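Sorting station labels - card or tape?

seltusus56
Setting up a sorting table for the Prendergast open day in July. Two wicker baskets, one label each. Last year's laminated tags curled and fell off the rims. Looking for something that stays readable at 3 m.

gmertens
Plain paper flat on the table in front of each basket. A rolled rim gives tape almost no contact area, so anything stuck there will peel.

ovetbridge_3594
Disagree. Loose paper moves every time someone leans over. Tie a card through the weave.

gmertens
Tie it and it hangs at whatever angle the side flares. Ours faced the floor. Tape the sheet down at the corners and it won't move.

seltusus56
Trial layout, whole table. Handwriting is thin, will redo with a marker.

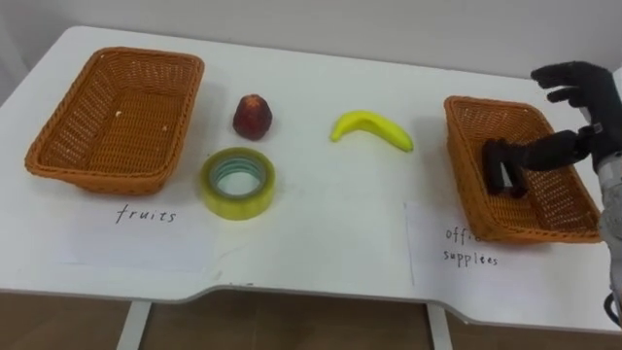

Left basket with the "fruits" sheet. Banana, red fruit and tape still to be sorted.

ovetbridge_3594
White sheet on a white table. The edges vanish and the pen is too fine for 3 m. Use colored card if you are staying flat. Is the red one a wax apple?

seltusus56
It was in the mixed bag from Grosum, no sticker on it. Goes under fruits either way.

gmertens
Agree on colored card. Lettering 100 mm high, one word per sheet - and drop the plural, it saves width.

ovetbridge_3594
Plural is fine. The basket holds more than one.

Geert Mertens
(gmertens, other login) Width still matters on A4. Landscape, then.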